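LAMDALE HOUSE SHARED LANDING AND KITCHEN GROUP
Minutes of the meeting held 27/04/2024, on the upper landing

Present: Carmela Santoro (chair), Noemi Lo Presti, Mirjam Geerts, Ginevra Gentile, Senga Guthrie (minutes)

Apologies: The people from Clallum, downstairs, who sent a note saying they would come to the next one. The same note was received last time and may be the same piece of paper.

1. Minutes of the previous meeting

Agreed, after Ginevra asked for "a heated discussion about teaspoons" to be changed to "a discussion about teaspoons". Changed.

2. The play table

Carmela reported that the table for the families' open afternoon has been laid out on the landing, so that everyone could look at it during the meeting and have an opinion. Everyone did.

The pink-and-white checked cloth was approved. Mirjam had argued for plain white on the grounds that it looks cleaner. Noemi said it looks cleaner for up to four minutes. The checked cloth stays.

The toy microwave was admired. Senga noted that it has two knobs and a turntable, which puts it ahead of the real one in the kitchen, where the lower knob has been a pencil stub since last June. Ginevra asked whether the two could be exchanged. The chair ruled this out of order but asked for it to be written down.

There was some discussion of where the microwave should stand. Mirjam wanted it at the near end, where small children can reach it. Carmela wanted it further along so the door can be left open without anyone walking into it. It will stay further along, and small children will be lent a stool.

ACTION: Noemi to find the stool. It was last seen supporting the Grabner printer.

3. Plates and food

The aubergine has been given the oval plate. Ginevra felt this was a lot of plate for one vegetable. Carmela said the aubergine was a lot of vegetable and would not sit on anything smaller. Put to a vote: three for the oval plate, one against, one looking at the biscuits.

The yellow item on one of the small plates was discussed for longer than it deserved. Mirjam believes it is a bun. Noemi believes it is an egg. Senga had put it down on the list as "yellow, round" and saw no need to go further. The pale one on the other small plate was not discussed, as people were tired by then.

It was agreed that the afternoon needs more things to put on plates. The Kadov catalogue lists a play food set of 93 pieces, which Carmela described as generous and Noemi described as 93 things to pick up off the stairs. Deferred.

ACTION: Mirjam to ask whether Kadov sells anything smaller.

4. Flowers

The vase of pink, peach and white flowers was thought very pretty. Ginevra asked if it should be on a table meant for people under five. Carmela said it makes the table look like somewhere you would want to have lunch. Ginevra said that was not her question.

Agreed that the vase stays for grown-up visitors and goes on the kitchen shelf once children arrive. The small glass cup behind it is to go with it. No member admitted to having put the cup there.

ACTION: Ginevra to move both on the day, as she raised it.

5. The landing generally

a) Railing. The wooden handrail is to be wiped before the afternoon. The black part under it is also to be wiped, and Senga asked that it be minuted that this is the part which takes all the time.

b) Chair. The black office chair by the small round table does not belong to the group. It has a mesh back and a view, and several members have become fond of it. A notice will go up for a fortnight. If it is not claimed it will be considered furniture.

c) Round table. Its beige cloth is to be washed. Mirjam offered, then remembered the last time, and withdrew the offer. Noemi will do it at 30.

6. Money

Balance in hand is 2,957, which sounded well until Carmela read out the quote for repainting the kitchen, at 575, and the one for the cooker, which she declined to read out twice. The kitchen will be repainted. The cooker will be spoken to kindly.

Senga asked for a new kettle. Noted.

7. Any other business

Noemi asked who has been labelling the milk "NOT MILK". No answer was given. The label is reported to be working.

Mirjam asked whether minutes could be shorter in future. The minute-taker will bear this in mind.

8. Next meeting

In June, same place, chairs permitting. Clallum to be invited again.

Attachment to item 2:
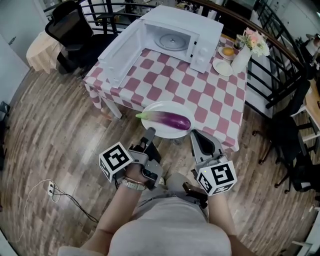
The play table on the landing, with the aubergine on its oval plate.

Comments (4)

Ginevra G.
For the record I voted against the plate and I still would.

downstairs_clallum
Sorry to have missed it. We think the chair might be ours, will come up and check.

Mirjam
Bun.

Noemi LP
Stool found. The printer is now on the floor. Egg.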